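The Trouble With Perfume Names

I have been wearing the same body lotion since March, and I could not tell you what it is called without going to look. I can tell you what it smells like, which is plain almond with a little salt in it. The name on the front has four words in it and none of them is almond.

Beauty companies have stopped telling us what is in the bottle. Summont sells a hand cream named after a mood. Gerumier has a line of seven lip balms, and you have to open each one to find out which is mint. When I was younger, a vanilla spray said vanilla. You either liked vanilla or you left it on the shelf.

I understand why they do it. A fancy name lets a store charge more, and a $7 mist sounds better if it comes with a story. But most of us are shopping from a catalog or a phone, where there is no tester to sniff. The name is all we have to go on.

Dogbe put out a scent guide last year with 101 entries. I read the whole thing. The word "radiant" told me nothing the first time and it told me nothing the last time. I still ordered two from it – one was lemon and very nice, and the other smelled like the inside of a raincoat.

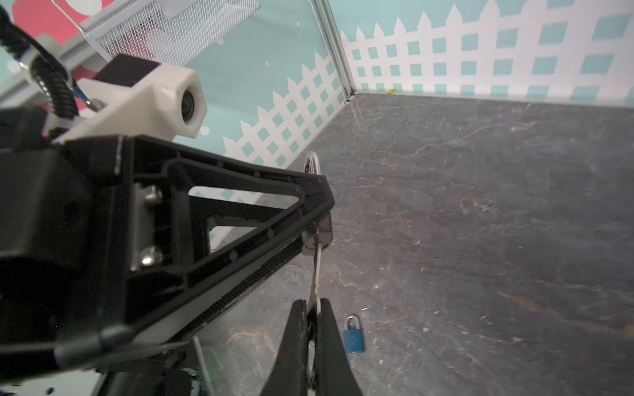
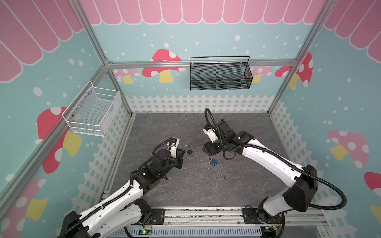
Padlock on the gray marble-patterned floor.
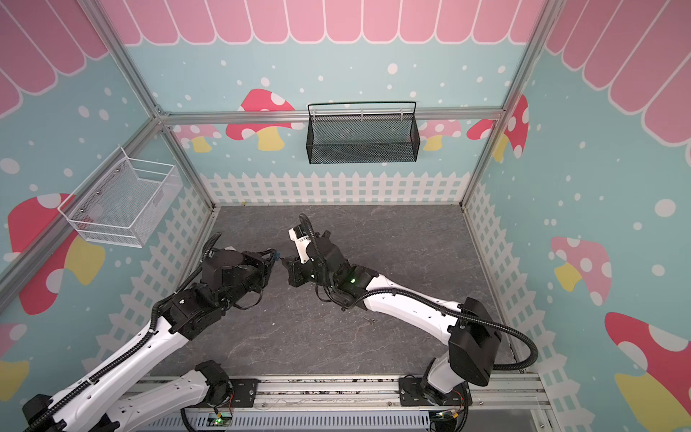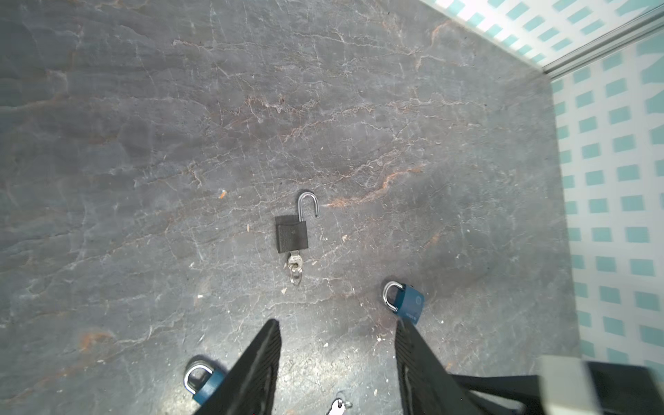 Banley is the one small brand I know that does it right. The labels say rose, or fig, or soap, in big letters, and the ingredients are printed large enough to read in a bathroom. The bottles are not pretty. I have bought more from them than from the other three put together, and I have sent nothing back.

I would also like to see the strength marked. Some mists are gone by lunch and some are still on your coat a week later. A simple light, medium or strong on the cap would do, and it would spare the people who share an elevator with me. Until then I am asking for samples with every order, and I think you should too.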